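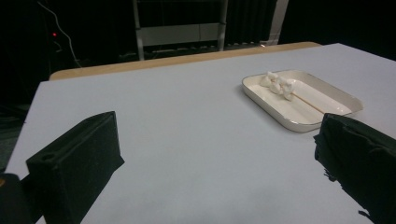

Truck vs. railing on the Brolum bridge, Route 694

Carthorpe Community Board > Roads and Traffic

meesuk_lane
Does anyone know what happened on the Brolum bridge last night? I came home by Route 694 a little after 10 p.m. and the northbound side was closed. There was a box truck up against the railing and two patrol cars. They sent everyone around by Meesuk Lane, which is one lane wide past the church, so that took a while.

tdk_north
Delivery truck hit the railing and stopped there. My brother-in-law was four cars behind. He says nobody else was hit and the driver got out and walked to the ambulance. The railing is bent out over the water for a good stretch.

pfeifer88
Scanner had it at 9:40. Single vehicle, one person to the hospital, minor injuries. Nothing on there about alcohol, so let's not start with that.

meesuk_lane
Nobody said alcohol.

pfeifer88
They were saying it on the other page.

hollisroad
That curve before the bridge is posted at 35 and people take it at 50. I have driven it for nineteen years. Put a flashing sign up and be done with it.

tdk_north
There was a flashing sign. It was taken out when they repaved and it never came back. The post is still there.

W. Espinoza
Wenceslao Espinoza here, I run the tire shop on the Brolum side. I heard it and went out. The road was wet from about halfway down the hill and there was sand left on the shoulder from the culvert job. I don't think this was only speed. I told the officer the same thing and he wrote it down. One lane was open again when I unlocked this morning, with cones and a temporary barrier.

hollisroad
Wet road and sand means you slow down. Still speed.

W. Espinoza
If he was doing 35 and hit wet sand on that curve he could still end up in the railing. I've pulled cars out of the ditch there that weren't going fast. Not saying he wasn't speeding. I didn't see it.

dwattanapong
I called the township road office this morning. What they told me:

Northbound lane closed until the railing is checked by an engineer. Southbound lane open both ways, alternating, with flaggers from 7 a.m. and temporary lights overnight.
No trucks over the bridge until further notice. They go by Nurier Road.
The 238 bus skips the bridge stop in both directions. Use the stop at the feed store.
The sand is the contractor's job to clear and they have been told.

They did not have a date for the repair. The woman I talked to said August at the earliest if new posts have to be made.

pfeifer88
Thanks Duangjai. August for a railing is a long time.

tdk_north
The last one took longer, and that was just a guardrail on flat ground. This one has to be bolted into the bridge deck.

nurier_res
So every truck in the county is coming past my house until August. Nurier Road has no shoulder and the school bus stops on it. Did anyone at the township think about that before they put up the signs?

hollisroad
Where else would they go?

nurier_res
The highway. It adds a few miles. They can drive a few miles.

tdk_north
The highway ramp doesn't help anyone delivering in Brolum. They would have to come back down Nurier anyway.

nurier_res
Some would. Not the ones passing through, and those are most of them.

dwattanapong
You can put that in writing to the road office. They said detour complaints go to the same desk as everything else, and they want the time of day and the company name if you can see it on the truck. I would send it and copy the school.

nurier_res
OK. I'll do that tonight.
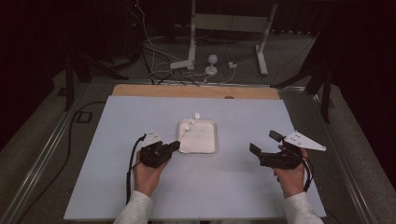
carthorpe_newbie
My mirror got clipped by an oncoming pickup in the alternating lane this morning and he kept going. Do I need to file a police report for a mirror?

pfeifer88
Report it even if it's small. The officer who took mine said the state only requires you to file when damage is over $2000 or someone is hurt, but the other driver left, and your insurance company will ask for the report number. You can do it at the front window of the station. Bring your registration and a photo of the mirror.

carthorpe_newbie
Thanks. I got part of the plate, I'll give them that.

W. Espinoza
If you need a mirror, the junkyard past Nurier usually has them. Cheaper than the dealer.

meesuk_lane
Lights on the bridge were stuck on red both ways at 6:15 this evening. I sat through it until somebody on the other side gave up and went. Called it in. They said a crew was on the way.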